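Ticket 369
Subject: scuffs on the white wall, Brolenville back room
Opened by: Parviz Esfahani
Status: still open

Hi all, me again! This is the wall ticket I promised on the phone. The short version is that the white wall has marks on it, I've had a go at them twice, and I'd like some advice before I make it worse (I have form with this, see the stairwell in April).

What I've got to work with: a tub of Takero wall cleaner, two sponges, a soft brush, and most of a can of the white matte paint left over from the Prindthorpe job. The lid says batch 2000, and I have no idea if that's the same white. It looked the same to me under the lamp, but so did the last one.

First try. Warm water and a sponge, nothing else. I did one patch up high and let it dry over lunch. Didn't see any shine, so I carried on lower down, and the sponge came away a bit gray, which I took as a good sign.

Second try. Takero at the weak mix, 60 ml to the bucket. The sheet says you can go up to 81 on matte paint, but I chickened out. I dabbed, I did not scrub! Left it overnight and came back the next morning with a coffee and my glasses on.

So where are we now? The wall is mostly clean and plain, and from the doorway you'd be happy with it. Get closer and there are still a few faint ones. The streak low down on the left is the one that bugs me most, just over the white strip, and there's a tiny gray smudge a little to the right of it. Then some small specks low down toward the right, and a slanted mark higher up that I can only find if I go looking for it.

Things I haven't touched: the black line under the white strip, and anything near the little white box at the bottom in the corner. I don't know for sure what's in that box, so I'm keeping wet sponges well away until somebody tells me.

Questions, then. Would you go stronger on the Takero, or stop and paint? If it's paint, can I get away with touching in the low streak, or will it flash and leave me doing the whole wall? And does Ait Brahim still have the small roller? I looked in the closet and it's gone.

I'm in until four most days, so just reply on the ticket or come and find me. Current state of the wall is attached. 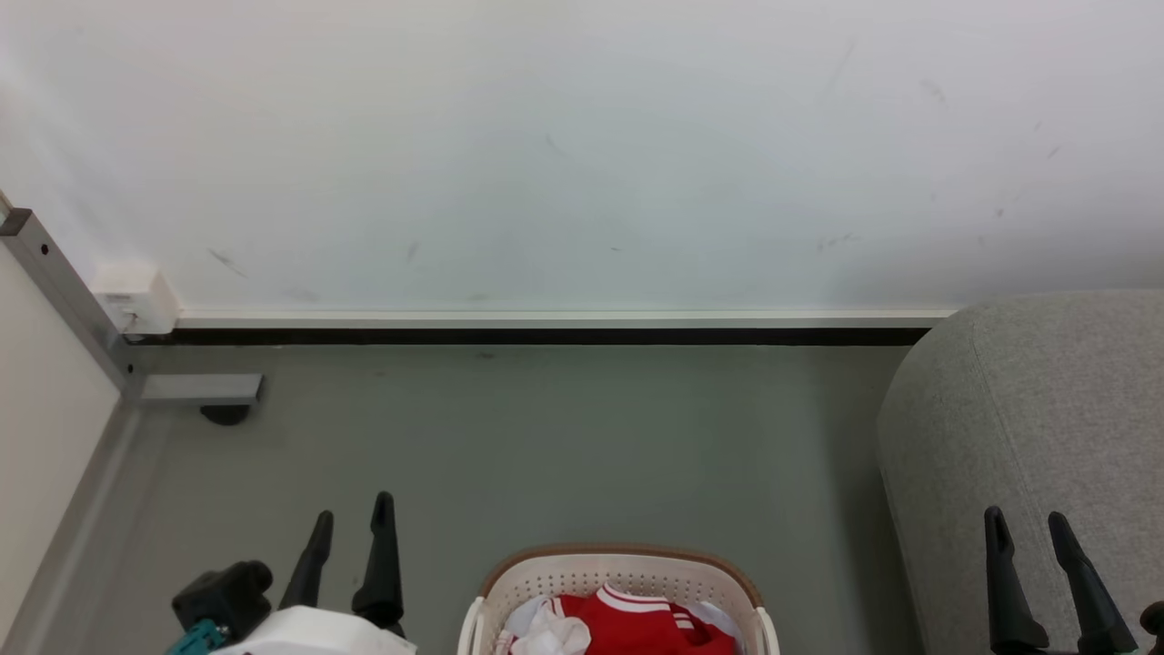

Parviz Esfahani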